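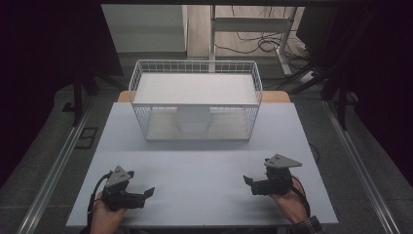 Fig. 16. Start position: basket on the tabletop, one gripper in each hand.

4.2 Checking the Rondach hand grippers

1. Stand the basket near the far edge of the table.
2. Take hold of both grippers, jaws pointing inwards.
3. Check that each cable hangs clear of the wrist – a tight cable pulls the gripper off line.
4. Open and close the jaws 18 times. Both should move freely.
5. Turn each gripper through 90 degrees and back. If the plate shifts, tighten its screws.

Note: repeat step 4 after any cable change.

CAUTION: Do not lift a gripper by its cable or top plate. Switch off before doing any work on the jaws.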